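Teaching by hand vs teleop for a small arm: what are you all doing?
Forum: Workshop Automation > Showing and Teaching

kesum_tinkerer
Hi everyone, long-time reader, and I've finally got something worth asking! I've been trying to get a little bench arm to sort and stack sample jars for a mate's honey business, and I'm torn between driving it with a remote controller or just doing the job myself with a hand-held gripper and letting it learn from that. I did 20 goes by remote last night and my thumbs are still complaining. What would you do in my shoes?

Cruickshank
Welcome aboard! Hand-held, every time. You can feel the jar through the grip, so you slow down at the right moment without thinking about it. I got through 401 demos over April (with plenty of cups of tea) and I reckon I'd have given up well before that on a controller.

selley_shed
Going to disagree with my learned friend, sorry mate. Your wrist can do things the arm's wrist can't, and you won't find out until it tries to copy you and locks up halfway. With remote control, anything you record is something the robot has already managed. Slower, sure, but I threw out far less of it.

Cruickshank
Fair point about the wrist, and I did bin some 10 or so early on for exactly that. Once I'd taped the arm's reach out on the bench and kept inside it, the trouble mostly went away. Still faster, even counting the tape!

zerkevach
Bit of both at our place. We do the bulk by hand and save the controller for the fiddly corners where the reach gets awkward. The other thing I'd say is spread out and share the work around, as everybody moves a little differently and you want that variety in there.
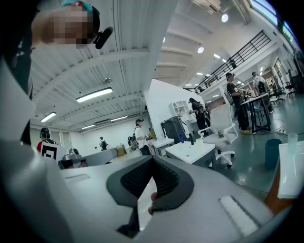
kesum_tinkerer
Should I keep the demos where I fumble the jar and pick it up again?

zerkevach
Keep the ones where you recover cleanly and finish the job, and drop any where you gave up partway.

selley_shed
I'd be stricter than that, personally. I keep 2 folders, tidy runs and recoveries, and only mix the second lot in once the first lot trains properly. Let us know how the honey goes!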